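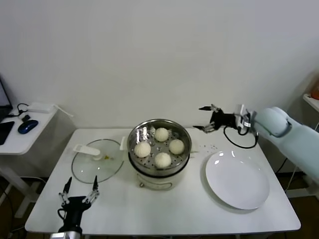

Domain Portfolio Inspection Checklist - Registrar Accounts and DNS
Prepared for: Makberg
Inspected by: Nighat Cheema
Reviewed by: Thibault Texier
Period: July

1. Registrant details match company records
Result: Pass
Comment: The postal address was corrected after the last inspection. No further action.

2. Auto-renewal is turned on for all names in use
Result: Fail
Comment: Of the 91 names held, 2 were set to manual renewal. Both carry customer mail. Mr. Dwivedi is to change the setting by Thursday.

3. Transfer lock is active
Result: Pass

4. Payment card on file is valid
Result: Pass with comment
Comment: The card is in the name of a former employee. A company card should replace it before the next billing run.

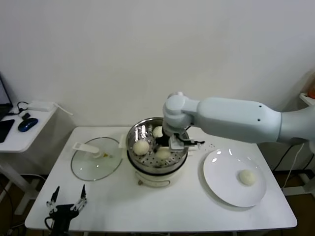

5. Two-step sign-in is required for every account user
Result: Pass with comment
Comment: Agathe Bouvier holds the only recovery codes. A sealed second copy is to be kept at the Galach office.

6. Name servers answer correctly from outside the network
Result: Pass
Comment: Checked from two outside connections.

7. Unused DNS records have been removed
Result: Fail
Comment: The zone files hold 1557 records in total. Several still point to the old Novesach hosting account, closed last year. An address left in this state may be taken over by another party. Remove these first - the remaining clean-up may follow in stages. 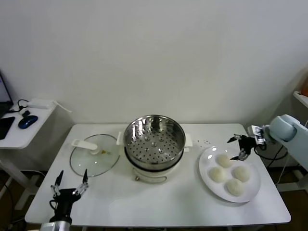

Steamer basket and glass lid on a white table.

8. Contact mailbox for renewal notices is read daily
Result: Not confirmed
Comment: Over 12 unread notices were found at the time of inspection. Timothée Marty is to name a second reader for the mailbox.

9. Zone file backup is stored away from the registrar
Result: Pass

Overall result: Conditional pass. Items 2 and 7 must be cleared and checked again by the inspector before sign-off.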